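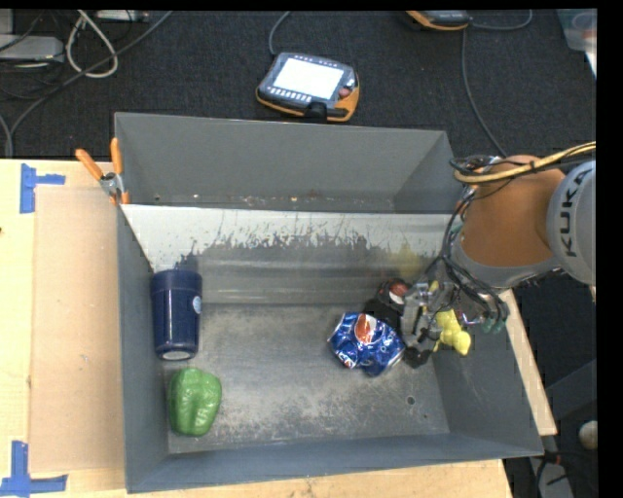

Où vont les objets cabossés, on les garde ou on les jette ?
On les garde tant qu'ils ne coupent pas et ne coulent pas. Une canette écrasée reste une canette, elle compte dans l'inventaire au même titre qu'une neuve.

**2025-07-04, atelier, table claire**

Repris le tri du stock d'objets. Dernier inventaire complet en avril, plus rien de juste depuis. Feuille Lovemthorpe : 39 références. Sur l'étagère j'en retrouve moins, mais il y a aussi des trucs sans étiquette, donc à voir.

Dans le grand bac gris en ce moment :

- gobelet bleu marine (couché, côté gauche)
- poivron vert
- canette Pepsi bleue, écrasée
- le jaune à grosses bosses, contre la paroi droite → nom à fixer !! trois noms différents dans les feuilles
- un noir avec emblème rouge et blanc, pas encore de fiche

Tout est à l'avant de la cloison. Compartiment arrière vide, le laisser comme ça jusqu'à la fin du tri, svp, sinon on remélange tout.

Poids bac vide repesé ce matin sur la balance Pirkex : environ 870 g d'écart avec la valeur notée en avril. Bizarre. Soit la cloison n'était pas montée à l'époque, soit la balance a dérivé. Refaire avec la masse étalon avant d'accuser la balance (elle est dans le tiroir du bas, boîte Haddadin, pas dans l'armoire comme écrit sur la porte).

Fond du bac bien rayé. Essuyé hier au chiffon sec, ça ne change rien, ce sont des rayures et pas de la saleté. Pas de poudre à récurer dessus, on a déjà essayé sur le petit, résultat moche.

Étiquettes : les Luvetti se décollent sur tout ce qui est courbe. Testé 4 surfaces, tient correctement sur 2 (carton et plastique mat). Sur brillant, rien à faire, ça se lève dans la journée. Pour les gobelets je propose un point de feutre sous le fond. Pour les canettes, pas d'étiquette du tout, juste la photo dans la fiche.

Fiches canettes : ajouter un champ « état » (intacte / enfoncée / écrasée). Aujourd'hui on met ça dans les remarques et persone ne lit les remarques, moi compris.

Légumes et fruits : à ranger ensemble dans la caisse basse, plus avec la vaisselle. Le poivron a passé deux semaines chez les bols, cherché partout.

À faire :

- [ ] masse étalon, repeser bac avec puis sans cloison
- [ ] nom unique pour le jaune, corriger les vieilles feuilles
- [ ] fiche pour l'objet noir
- [x] vider la caisse « divers »
- [ ] commander d'autres etiquettes, pas la même colle
- [ ] corriger le mot sur la porte de l'armoire

La caisse divers contenait surtout des bouchons et des élastiques. Jeté les élastiques, gardé les bouchons dans un sachet, étagère du haut à gauche. Suite demain si la balance est libre.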